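Cleaning and Oiling a Light Wood Workbench

By Zixuan Han

This is how I look after the bench in my workroom on the Arnotness side of the building. The top is pale planks, 188 cm long, and it gets used for small assembly, drawing and sorting parts. I do the full job every September and the quick version whenever the surface feels rough or sticky under my hand. The method works on any light, unpainted bench top with an oil finish. If your top is varnished, do steps 1 to 3 and stop there.

What you need

A bench brush or a vacuum with a soft brush head
Two buckets
Dish soap without added color
Cotton rags, old T-shirts are fine
A plastic scraper
Sandpaper, 120 and 180 grit, and a sanding block
Clear wood oil. I use Jesex, one small can
A white abrasive pad
Masking tape
Gloves
A metal can with a lid for the oily rags

Step 1. Clear the top

Take off whatever moves. Loose parts go into containers with the lids on, and the containers go on a shelf. Pencils and cutters stay in their cup and the cup moves too. 

Wipe the bottom of every container as you take it off. Half the dark rings I have had on this bench came from the underside of a can or a jar that had been set down in something.

Step 2. Brush with the grain

Brush along the planks, never across them. Brushing across pushes grit into the joints. Go over the joints a second time with the vacuum. If there is a ridge of old glue, lift it with the plastic scraper held almost flat. A metal scraper is faster and will leave a gouge in soft wood sooner or later.

Step 3. Wash

Put a small squirt of dish soap in one bucket of warm water. The other bucket is plain water. Wring the rag out until it no longer drips, then wipe one plank at a time from end to end. Follow with a rag from the plain water. Dry each plank with a clean rag before you start the next one.

Do not pour water on the bench. Do not use bleach. It takes the color out in patches and the patches show more than the stains did.

Let the top dry overnight with the window open a little.

Step 4. Decide which marks to work on

Look across the top from one end with a lamp held low. You will see a lot more than you did from above. Sort the marks like this:

Small dark specks. Leave them. Many are in the wood itself and will still be there when you have sanded a hollow around them.

Faint scratches. Leave them if a fingernail slides over them. The oil will make them harder to see.

Deep scratches. Sand lightly along the grain with 120, then 180.

Dark stains. Try the damp abrasive pad first. If nothing has changed after a minute or so, sand with 120 and then 180, and carry the sanding well past the edge of the stain so you don't make a dip.

Ink. It goes deep. I get it to a light gray and stop.

I used to try to get every mark out. The first year I spent a whole afternoon on one stain near the front edge and ended up with a pale patch and a low spot that small screws rolled into. I had to sand the planks on both sides to bring them level.

Step 5. Sand the whole top, if it needs it

Most years it doesn't. If the surface is rough all over, go over it once with 180 on the block, in long strokes the length of the planks. Use light pressure. Vacuum, then wipe with a barely damp rag and wait an hour.

Step 6. Oil

Open the window all the way and put on gloves. Stir the can, don't shake it. Pour a little oil onto a folded rag and rub it in along the grain, covering two planks at a time. Keep the coat thin. Wait fifteen minutes, then wipe off everything that is still sitting on the surface with a dry rag. If you skip the wiping, the top will stay tacky for days.

Let it dry overnight. Put on a second coat the same way. Check the can for drying times, as they differ from one brand to the next.

Oily rags can catch fire on their own if they are left in a heap. Put them in the metal can, cover them with water and close the lid.

Step 7. Put things back

Wait a full day after the last coat. Slide your palm along the planks. If it drags, wait longer.

Drawing things go at the far end, where I can reach them but won't knock them over: the light blue pencil case and the beige cup of pencils. The round orange-and-tan container sits off to the left. Flat pieces such as the lime-green ring can lie straight on the wood. Anything that has held glue, paint or a drink gets a piece of cardboard under it. The specks and a few of the darker stains are still part of the top, and I don't mind them.
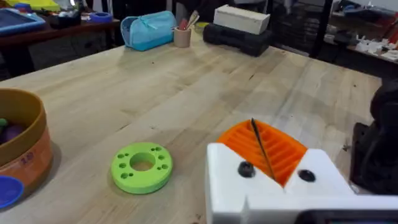 Step 8. Keep it up

Brush off the top at the end of the day. Wipe spills when they happen and dry the place with a rag. Once a month, move the cup and the containers and wipe where they were standing. If a drop of water soaks in and leaves a dark spot, the oil has worn thin there. Rub a little oil into that area with a rag, wait fifteen minutes and wipe it dry.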